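Plukville Gripper Club

The Plukville Gripper Club is a student robotics club in Plukville, and I've been a member long enough that they let me write this entry (sorry in advance for the tone!). Adesuwa Briggs started it one July as a summer class, and when the class ended the students just kept showing up.

What we do is teach robots to handle everyday stuff by doing it ourselves first. One of us takes a gripper in each hand and runs through a small chore -- cups and baskets are big favorites -- and the recorded movements go into training. A season's goal is up to 1000 recordings, and new members have to finish 300 before they pick a chore of their own. We work in pairs, so 2 people share a table, and we swap when somebody's wrists get tired.

Every year we play Sornholm for the Lazarević Cup, a friendly match with four rounds. Each round is one chore, and the judges care more about smooth motion than speed, which drives our faster members nuts. Lusier joined as a third club later on and has been annoyingly good ever since. 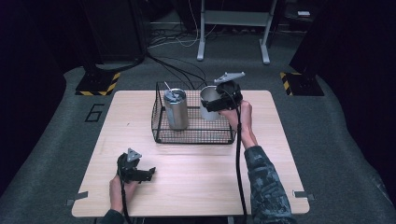 Can you join without knowing how to code?

Most of us couldn't write a line when we started, and you can pick it up at the Friday sessions if you want to. Plenty of members stick with the hands-on side and leave the code to the rest of us.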